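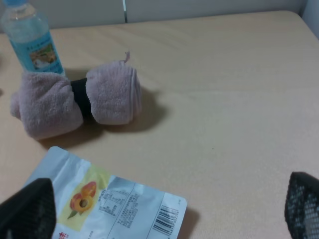
A water bottle and a pinkish-mauve towel on a table

The Costigan Relay is an open-water swimming race for club teams, held each February on the lake at Pusari. It is one of the liveliest fixtures of the winter swimming season, loved as much for its noisy banks and frantic changeovers as for its racing. Each leg covers 900 metres, and two swimmers from every team must be in the water together for the last of them.

Origins

The race grew out of a friendly challenge between the swimming clubs of Pusari and Sarkia. Philomena Heffernan, then coach at Sarkia, wrote the first set of rules, including the splendid paired finish that still sets the event apart. Early races used a straight course along the northern shore. A triangular one replaced it when spectators complained that they lost sight of the leaders after the boathouse.

Format

Teams are mixed, and swimmers may be of any age over 16. The clock stops only when the second member of the final pair touches the pontoon, so a fast swimmer gains nothing by leaving a slower partner behind.
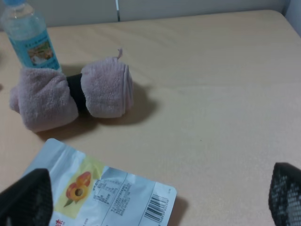
Choosing the pair is therefore the great tactical question of the day, and clubs guard their choice closely until the morning of the race. Some save their two quickest swimmers for the end. Others, Sarkia above all, prefer a well-matched pair who have trained side by side all winter.

Notable races

The best-remembered final leg was swum by Ailbhe Lynch and Colm Ó Briain for Pusari. They entered the water in fourth place and won by a single stroke, a thrilling finish still replayed in the clubhouse. Gwawr Pugh became the youngest winning captain at the age of 19, leading Sarkia home in a record field of 22 teams.

Trophy

The winners receive the Costigan Bowl, a shallow silver dish engraved with the names of the final pair.

See also
Pusari Swimming Club
Open-water relay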